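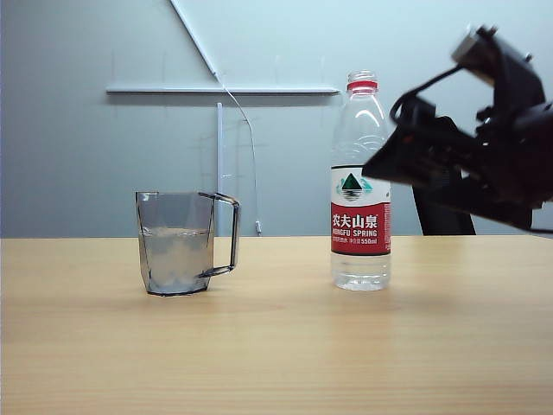
Every April I get a little flood of notes asking about drain flies, those fuzzy gray specks that sit on the bathroom wall and barely bother to move when you wave at them. They don't bite, and they won't hurt the dog, but my goodness, they are a nuisance!

First you want to find out which drain they're coming from. Lay a strip of clear tape across the opening at bedtime, sticky side down, with a gap at each end so the air still moves. Do every drain in the house, even the one in the laundry room that you've forgotten about (mine was there, of course). Check in the morning and see which tape has company.

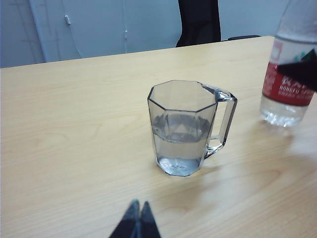 Flies breed in the slime that lines the pipe, and pouring bleach down there mostly slides right past it. Get a long, stiff drain brush – Shewit Zeleke lent me hers and I'm afraid I kept it – and scrub the sides as far down as you can reach, then flush with hot tap water. For drains you hardly use, the trap may have dried out, so top it up every couple of weeks. A mug filled a bit past halfway, like the faceted one in the photo, is a handy start, and I pour in two or three of those to be safe.

Keep the tape going for some 25 days, as eggs you missed can still hatch. If you're catching flies after that, look under the sink for a slow leak, or ask a plumber to check for a cracked pipe. Ama Yakubu had hers under the shower pan, poor thing, and no amount of scrubbing would have reached it.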